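# Questions about the two-arm bench at Shemweta

I get asked the same handful of things whenever somebody wanders past our corner of the workshop, so I've finally typed them up. I'm one half of the build, Ajith Chettiar is the other, and the whole thing is called Kalley on the sign-up sheet. If your question isn't answered, leave a note in the pigeonhole by the kettle and I'll add it when I get a minute.

## What is it meant to do?

Tidy a table. That's the long and short of it! You put cups, coasters and odds and ends out, and the two arms sort them into places we've picked. We started with one arm and it was fine at picking things up, but hopeless the moment something needed steadying. So now there are two on a shared rail, and we've swapped one set of problems for another (mostly elbows).

## Did you build the arms from scratch?

No, and I wouldn't recommend it unless you really love gearboxes. The arms came second-hand. Our work is in the mounting, the wiring, the gripper fingers and the software, and that's been plenty. The fingers are on version 5 now. Version 3 snapped so often that Ajith kept a jam jar of the bits.

## Why is it boxed in?

Mainly light. The workshop has big windows down one side and by four in the afternoon the sun comes in low and everything the software has learned about colour goes out of the door. Pale walls on three sides calmed that down a lot. They also stop things rolling off the back, which I'd like to claim was planned.

## What about the tablecloth?

Everybody asks about the tablecloth. A plain surface is easy for the software, and for months we tested on plain board and thought we were geniuses. Then we tried it on Ajith's dining table at home and it couldn't find a single coaster. Since then we've used a patterned cloth, ferns and little flowers and all, and results dropped like a stone before they crept back up. I'd rather have the honest number.

## Which objects are hardest?

Coasters, by miles. They're flat, they sit flush with the cloth and there's nothing to get hold of. The trick we've settled on is for one gripper to press lightly on the near edge while the other gets a fingertip under the far side. It works more often than it used to. Cups are easy as long as they aren't crowded together — a cup with neighbours is a different job altogether.

The poker set is my favourite. The case has an open lid to steer round, the chips lie in rows, and the box of cards sits snugly between two of the stacks, so you can't come at it from just any angle.

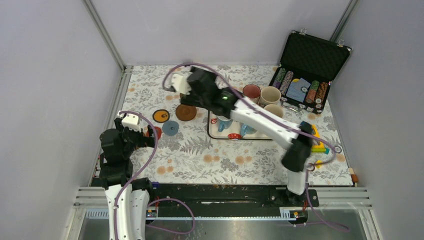

Aarti Lodhi reckons we should forget the poker case until the coasters are sorted, as two hard jobs on one table just means you never know which one spoiled the run. She has a point, and I've ignored it so far.

## How do you stop the arms hitting each other?

Software first. Each arm claims a patch of the table before it moves, and the other waits until that patch is free. It's slow and a bit polite, like two people at a doorway, but we haven't bent anything since we switched over. There's also a stop button, and whoever is running the bench keeps a hand near it.

## Why do the cables hang in loops?

They need slack. I clipped them down tight the first time because it looked smart, and the left one pulled out of its socket as soon as the wrist turned fully. Now they loop, and we check them before every session. If you're building your own, move every joint to its limit by hand, with the power off, before you so much as open the bag of cable ties.

## How long has it taken?

Some 51 evenings up to the end of August, going by the sign-in book, and we've logged 4,000 pick attempts in that time. Plenty of those were rubbish. We keep the rubbish ones too, as they're handy when we want to see whether a change has really helped.

## Can I have a go?

Yes, if you've done the Undstead safety induction (it's short, ask at the desk). Please tie long hair back and don't reach in while the arms are powered. Bring an object if you like! Nothing glass, nothing full, and nothing you'd be upset to see dropped.

## Where can I get the finger files?

They're on the shared drive in the folder called Grenadness, which was Ajith's idea and I've stopped asking. Print them with the flat side down. The screw holes come out a touch tight, so run a drill bit through by hand before fitting.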